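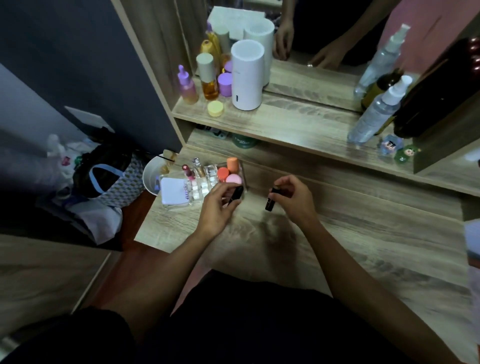
Little black tubes, one in each hand.

Kids Explain It > Sports > Big Questions

We use cookies to remember your settings. OK / Change settings

Why do soccer players have lucky socks?

Quick one this week. Lots of you asked. Lucky socks, lucky shoes, hopping onto the field on one foot. What is all that about?

First, the big word. SUPERSTITION. Say it soo-per-STISH-un. It means believing one thing makes another thing happen, even when there's no real link between them. Black cats. Crossed fingers. Not stepping on cracks. That kind of stuff.

Sports are full of it. Soccer, tennis, baseball, all of them. Grown-ups too. Maybe mostly grown-ups.

How does it start?

Say you're a goalie. You play for Dollitz. One day you eat a banana right before the game and you don't let in a single goal. Great day! Next game, you think, hmm, better have a banana. You win again. Now it's a lucky banana.

But wait. What about the games you lost? With a banana? People forget those. Or they say, oh, that one was too green. Brains are really good at spotting patterns, even when the pattern isn't there. Scientists tested this with pigeons a long time ago. The birds got food every so often no matter what they did. Some of them started doing little moves over and over, like turning in a circle. One idea is that they acted as if the moves brought the food. Not all scientists agree on what the pigeons were up to, so that's still being argued over.

Detlef Kramer used to be the goalkeeper for Taltoslow. He played 55 games for them and tapped the left post 2 times before every single one. We asked him if it worked.

"We lost plenty," he told us. "I still tapped it. I didn't like how it felt if I skipped it."

So does it work??

The socks can't kick the ball. Socks don't know what the score is. If both teams have lucky socks somebody still loses.

But there's a tricky bit. Feeling calm can help you play. If you do the same small things before every game, tie the left shoe, tie the right shoe, take one big breath, your body kind of gets the message. Game time. Coaches call that a ROUTINE. A routine is a bit differnt from a superstition. Taking a deep breath really can slow you down when you're nervous. A sock number can't.

Sometimes they get mixed up together. That's okay.

When is it a problem?

When it starts bossing you around. If you lost your lucky sock and now you can't play, or you feel sick about it. Or you have to do it again and again till it's "right." Tell a grown-up you trust. They can help, and it happens to lots of kids.

Also when people want money for luck. Watch out for that. At the Kohlhase Cup last October a man outside the gate was selling "winning stones." They were gravel. Teltum fans bought them, and Teltum lost by 6 goals. 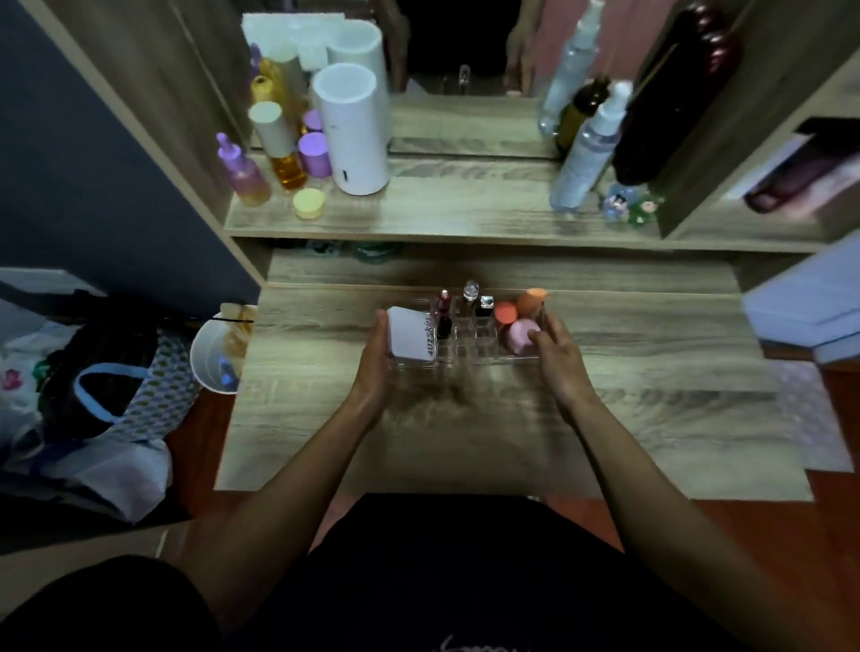
Last updated: 2019-06-02

What about whole teams?

Yep, teams have them too. Some always want the same bench. Some have a song for the bus and no one can talk till it's over. Some players always walk out last, and if two players both want to be last, well, that gets slow.

And fans! Fans aren't even playing. They still sit in the same chair, wear the same shirt, don't wash the shirt (yuck). It's fun to feel like you're helping. Cheering, the players can hear. The shirt, no.

Try it at home

Get a coin. Pick a lucky thing, a hat or a spoon or whatever. Flip the coin with your lucky thing on and write down heads or tails. Do a whole page of flips. Then take the lucky thing off and do another page the same size. Count the heads on each page.

You'll probably get a small difference. Do the whole thing again and it may flip over the other way. That's called CHANCE. More flips is better, so get your brother or sister to do some to.

Words to know

Superstition: believing something brings good or bad luck when there's no real link.
Routine: things you do in the same order each time.
Chance: when something happens with no plan behind it.
Pattern: something that repeats.

Got a lucky thing? Tell us what it is and if it has ever let you down. Ask a grown-up before you post.

825 shares | 6 comments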